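How Does a Video Game Know You Jumped?

You press a button and your hero leaps over a pit. It feels like it happens right away! But a lot goes on between your thumb and the screen, and it's one of the coolest things about games.

Let's use a made-up hero called Bai, a little fox who has to cross the rooftops of Lisbridge.

Step 1: The button talks

Under every button on a controller is a tiny switch. Push it down and it sends a signal to the console that means "the jump button is pressed!" Let go, and the signal changes. The controller has no idea that Bai is a fox. It only knows about buttons.

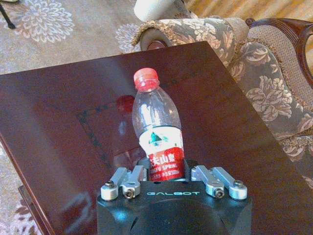
Step 2: The game checks the rules

The game runs in a loop, which means it does the same jobs over and over, super fast. Each time around, it asks questions. Is the jump button down? Is Bai standing on something? If both answers are yes, up goes Bai! If Bai is already in the air, the game might say no (or it might allow a double jump, hooray!).

Step 3: Gravity gets a number

Games don't have real gravity, so the people who make them pick a number for it. Say Bai starts a jump moving up at a speed of 8. Every time around the loop, the game takes a little away. Soon the speed hits zero, and then Bai starts to fall. Pick a small number and Bai floats like an astronaut. Pick a big one and, thud!
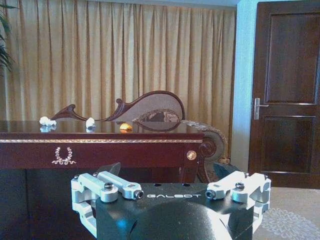

Photo: Nedholm Picture Desk

Step 4: Draw it again!

Now the game draws a whole new picture with Bai a tiny bit higher. Many games draw 60 pictures every second, so your eyes see one smooth jump.

Try it yourself

Make a flip book! Draw a fox on the corner of 6 sticky notes, a bit higher on each one, then flip them fast. Add more notes for the way back down.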